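I met Randi Engebretsen over coffee in April, and she had swatches all the way up one arm before I'd even found my notebook! She makes Jovel, the little line of cream blushes I've been raving about since winter, and she talks as fast as I do.

"I started with nine shades and I hated four of them," she told me. "Too chalky. You'd pat one on and look like you'd been baking."
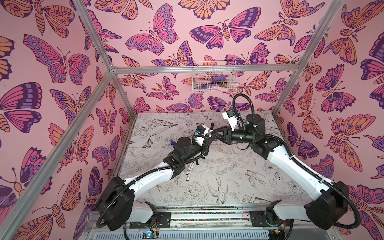
Butterflies in pink, orange and purple.

So she threw the four out and began again, with a chemist at Bernura who (her words) has the patience of a saint. The plum shade alone took 50 tries. I have it on as I type this – two dabs, fingers only, no brush.
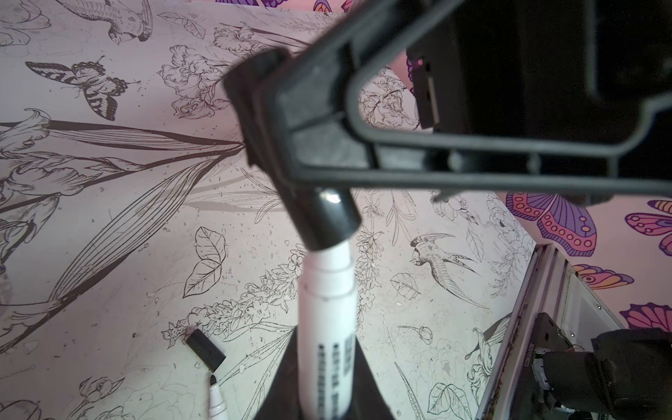 Words: your blush-obsessed blogger, 29 April 2025

I asked what she'd say to anyone scared of cream blush, and she laughed. "Use less than you think, then go and look in the window. Bathroom lights lie." She puts hers on before powder, pretty high up, and then a tiny bit over the nose. I tried it at home and I'm a convert, although my nose did need toning down the first time.

Next up is a lip tint called Vastau, and yes, I begged for a peek. No luck. "It's still too sticky," Randi said. "My hair gets caught in it every time I walk outside." 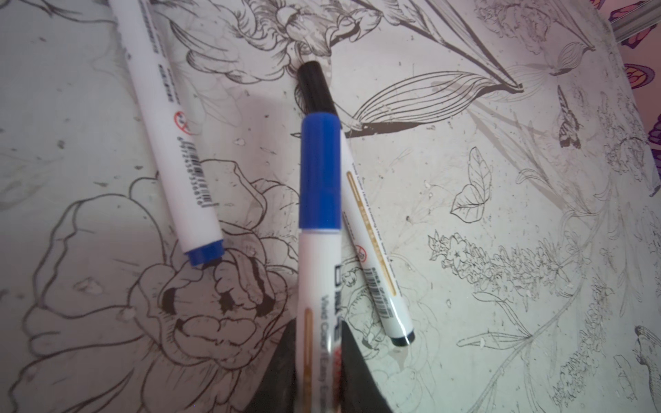 Issue 113

She did let me smell it, though – sort of like pears. She's hoping for summer, and I've already told her to save me one in the darkest red.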